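Marks on a white tabletop that won't wipe off
Home Help > Furniture and Surfaces
Posted April 6, 2021

tiêu_kitchen
I bought a used white table to put in our spare room and the top is covered in gray streaks and small dark specks. Dish soap and warm water took off some of the dirt but the streaks stayed where they were. The seller didn't know what the top is made of. It is smooth and cold to the touch and the underside is a brown board. Are these scratches or is it something sitting on the surface? I paid 100 dollars for it and would like to use it for cutting fabric, so I don't want anything that will come off on light cloth. I have a bottle of Prokier cream cleaner and a pack of melamine sponges but haven't tried either one yet.

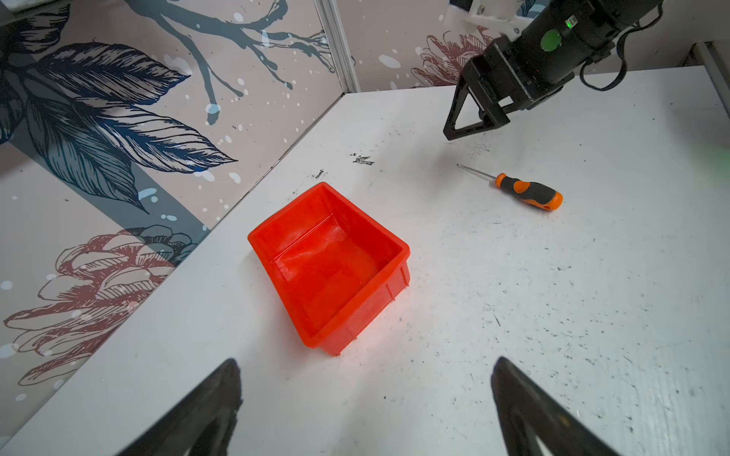
White top with specks, scratches and gray streaks

Edit: no, there is no label on the underside. I looked.

Huệ Đặng
It can be both. Do the fingernail test first. Run a nail across a streak, at a right angle to it. If the nail catches, you have a scratch. If it slides over, you most likely have a scuff, meaning material that rubbed off something else and stayed on the table. Rubber feet, metal pans and dark plastic all do this on white.

Scuffs first:
Put a little baking soda on a damp cloth and rub one streak for 30 seconds with light pressure. Wipe with clean water and dry it. Look at it from a low angle with a lamp on the far side. If the spot is duller than the area next to it, stop, you are taking the shine off. If it looks the same, go on in small patches.
Rubbing alcohol on a white cloth is the next thing to try. Test it at a back corner.
Use the melamine sponge last. It is a very fine abrasive, and on a glossy top it leaves a haze that shows up worse than the streaks did.

I would leave the cream cleaner in the cupboard until you know what the surface is.

Scratches don't clean out. The dark ones are dark from dirt down in the groove. A soft toothbrush with dish soap will lighten them a lot. After that you can leave them or fill them with a white repair paste. I used one from Tredico on a desk in August and it has held, but the color is a bit warmer than the desk and I can see it in daylight.
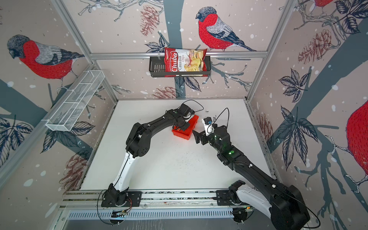 White tabletop with a red plastic tray near the back

For fabric I would put a cutting mat over the worst part and not worry about the rest. Rub a scrap of white cotton hard over the clean, dry top. If nothing shows on the cotton, you're fine.

One more thing about the tiny specks. If they are slightly raised, they may be dried paint or glue. Lift one with the edge of a plastic card.
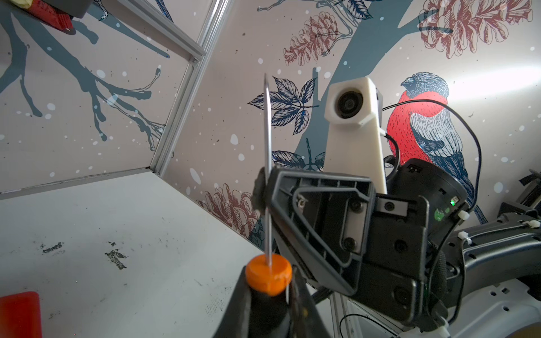

Don't use a razor blade for that. People recommend it for glass, and on a coated board it goes straight through the coating. Once water gets into the board underneath, the edge swells and there is no fixing it.

celtis_130
just paint it. I did mine with 4 thin coats of white and it looks new. sand first

tiêu_kitchen
Thanks Huệ. The nail slides over most of the streaks and catches on a few. Alcohol took off the one I tried at the back corner and the shine is still there. Will do the rest this week. Not painting it, I'd be worried about the iron.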